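Sorting the Medicine Shelf

Skunell Housewares, Skendton showroom

Most bathroom cabinets end up with boxes lying flat and bottles behind them. In October we cleared ours out and tried the stock on a plain brown tabletop, using a wire basket and a tray from the Jireton range. Click any picture for the larger size.

Gallery 4: Baskets and trays

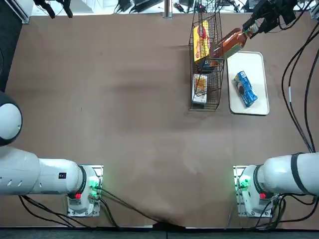

Amber-brown bottle over the dark mesh basket, with a yellow box upright at one end and a white tray to the right.

Tall, narrow baskets suit cartons that can stand on end, with the printed face turned out. Bottles go in last, between the boxes. Trays are better for small things that would slip down in a basket.

Baskets are item 446 and trays are item 47. Both are kept in aisle 40 at the Warraich Road store, which is open Sunday afternoons.

Next gallery: Drawer dividers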